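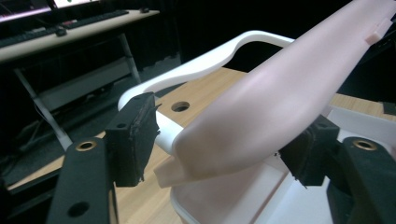

Sort-It Sessions at Valness: we're looking for people who love putting things away

Do you own a box with little compartments and feel a small thrill every time you open it? Then come and spend a couple of hours with us in October! The home storage project at Valness is looking for 102 people to try out boxes, bins and trays, and tell us what they think of them.

What you'll do

You'll sit or stand at a table, open and close things, lift trays in and out, and sort the kind of small stuff everybody has too much of (buttons, batteries, hair ties, sewing bits). Each session lasts about 2 hours with a break in the middle, and there's coffee and cake from the Clidine bakery downstairs.

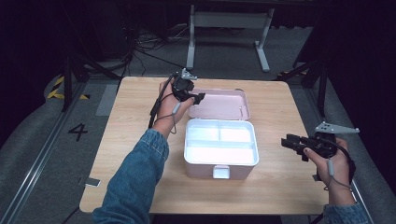
Small storage is what we care about most this season, and we really want to hear from people who use it every day. Is a hinged lid handy, or is it always in your way? Do you like a latch on the front? The pink box with the white divided tray is a good one to argue over: there's a long divider running side to side and a shorter one making two little bays at the back, and we'd love to know what you'd keep in those. Bring opinions, the pickier the better!

Who can join

Anyone 18 or over who is comfortable using both hands for light work. You don't have to be tidy at home. Left-handed people are very welcome, and so are pairs who share a household and can't agree on where the scissors go.

Where and when

Manurung Building, second floor, Skonside. Mornings start at 9:30 and afternoons at 1:30. There's an elevator and free parking behind the building.

You'll get a gift card at the end of your session, plus your bus fare back.

To sign up, ask for Margareta Ilie at the Valness front desk, or leave your name, a phone number and whether you prefer mornings or afternoons.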